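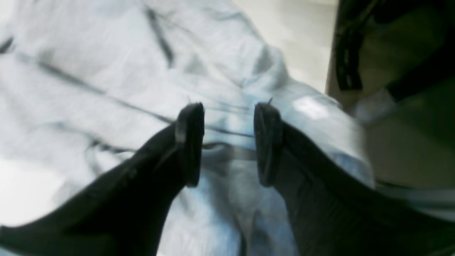 Wrist camera view: rounded pads either side of a narrow gap, with light blue cloth beyond.

Last updated: December
By Wilmer Zapata, with bench notes from Abelardo Sánchez

4. Comparing fingertips on cloth

Cloth is my favourite test for a new set of fingers! It folds, it slides, it hides its own edges, and you learn more from one rumpled piece than from a whole tray of blocks. You'll run the same pick with the Dramani pads and then the Ostum pads, so keep everything else the same.

1. Park the arm and switch off gripper power. Fit the first pair of pads.

2. Power up, open the Cleltska controller page and load profile 1233. Set grip force to 40 per cent and leave it there for both pairs.

3. Drop the cloth on the work surface and let it land however it likes. Don't smooth it out.

4. Jog the arm until both tips show in the wrist view with cloth visible between them. Look for a raised fold or a hem.

5. Lower slowly, close, then lift 100 mm and hold.

6. Write down what the cloth did: held, crept or dropped. Save the wrist video with the pad name.

7. Swap pads and repeat from step 3.

Note: Pale cloth can wash out under a bright lamp. Turn down the camera exposure until you can see the creases again, even if the black fingers go very dark. The creases are what you're steering by.

CAUTION: Keep hands clear whenever gripper power is on. Fine points on a fingertip can snag a loose weave, so open the fingers fully before pulling cloth free.

Abelardo likes to start each pair with 2 practice picks that don't get logged. Try it, they're fun and they settle your jogging speed.

Related in the Gillcombe bench guide
- Changing finger pads
- Wrist camera exposure and focus
- Saving and naming grip profiles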